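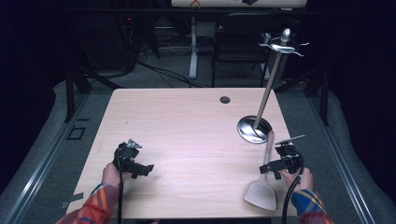 Figure 3. A beige spatula lying beside a tall utensil stand on a light wood-grain table.

3.2 Where utensils come to rest

One of the real pleasures of this study was finding out how much people have to say about where they put a spatula down. We asked 110 households in Brasummont to keep a kitchen diary through July, writing a line each time a cooking tool left its usual place and another when it went back. We had hoped for 800 entries. We received 1,021, many of them with small drawings in the margins!

Following Butkienė and Siliņa, we call the spot where a tool waits between uses its "resting place" and the spot where it lives between meals its "home." The two are easy to mix up, and our first coding scheme did exactly that. A stand on the table (Figure 3) can serve as either one. In several diaries it was the home of every long-handled tool, yet during cooking those same tools were laid flat on the nearest surface and stayed there until the dishes were done.

Flat resting places came up far more often than we expected, and they turned out to be wonderfully regular. Diarists who laid a spatula down tended to use the same patch of table night after night, with the handle pointing the same way. Several were surprised to learn this about themselves. "I would have sworn I hung it up," one wrote in her second week, and then drew a little map of her table to show where it went instead.

Sproģis (personal communication) has suggested that reach matters more than tidiness, and our entries lean that way. In homes where the stand was kept within arm's length of the stove, tools went back to it between stirs. Where it stood even a few steps away, they mostly did not - whatever the family said about its own habits in the opening interview. Left-handed cooks are a fascinating group here, and we return to them in Section 3.4.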